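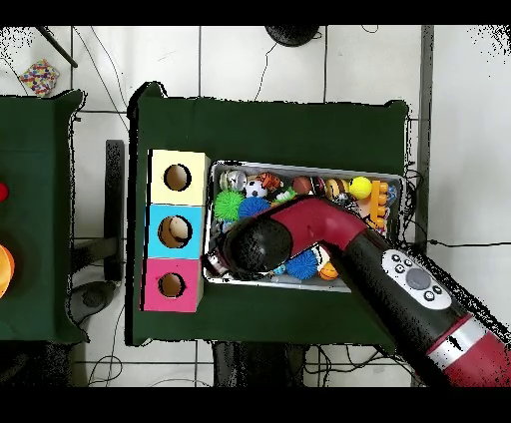 I've been swapping grippers on the same arm for two weeks now and I finally have opinions! The short version is that the Delura (the older two-finger one) and the Nyberg (the new one everybody at work keeps asking me about) are a lot closer than the price tags suggest. My test is dumb on purpose. There's a tray full of toys and balls, there are three boxes with a round hole in the top of each, and the arm has to get stuff from one to the other. Soccer ball, tennis ball, the striped tiger, those spiky rubber things that look like sea creatures... I wanted a pile where everything touches everything else, because picking one object off a clean table tells you almost nothing.

Each gripper got 100 tries. The Delura dropped or missed 17, the Nyberg dropped or missed 5. Sounds like a blowout, right? But I went back through my notes, and most of those Delura misses came on the first evening, when I had the closing force set way too low (my fault, I copied the settings over from an old project called Mirholm and never looked at them again). Once I fixed that it did fine.

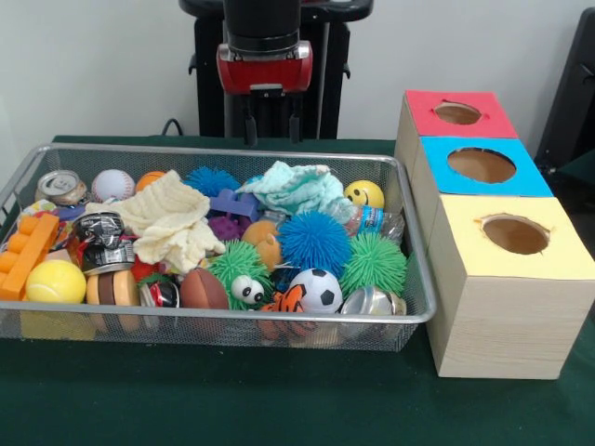

Soft stuff is where the two really feel different. Hard round things are easy for both of them, once the fingers get down past the middle of the ball, and I stopped worrying about those pretty quickly. Cloth is another story. I've got a teal one and a cream one crumpled up on top of the heap, and a cloth like that hides whatever is under it, so the software thinks it's going for one thing and comes up with two. The Nyberg pinches a fold and lifts. The Delura likes to grab the cloth plus a passenger. Crushed cans are nasty too, because there's no good flat spot to grab and they roll when you nudge them. And then the spikes! The rubber spines bend under the fingers, so the force reading creeps up slowly and you can't use the same "got it" threshold you'd use for a baseball. I ended up with two thresholds, which I'm not proud of.

The camera made more difference than I expected. I started with only a side view and the depth was a mess near the back of the basket. Aslak Sjöberg told me to try looking straight down as well, and he was right (he'll be unbearable about it). From overhead the holes in the boxes are nice clean circles and you can line up the drop without much fuss. 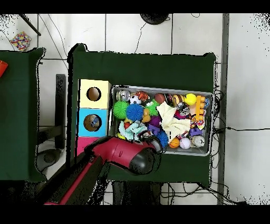 The downside is that the arm gets in its own way. When it reaches across, it covers part of the pile at exactly the moment you want a good look, so now I grab a picture before each reach and plan from that one. It's slower, but my cycle time was never going to impress anyone.

As for the controller, I'm still on the Sturasska box. It's fine. The menus are awful and it forgets the tool offset if you power it down in the wrong order, but I know its moods by now. If you're doing a gripper swap on one of these, write your offsets down on paper before you unplug anything. I lost an entire afternoon to that back in January and I'm still a little mad.

So would I buy the Nyberg? For cloth and plush, yes, probably. For balls and blocks I'd keep the Delura and spend the difference on a second camera. Next up I want to try longer fingertips on both, and if anybody has a decent trick for cans lying on their side, please leave it in the comments!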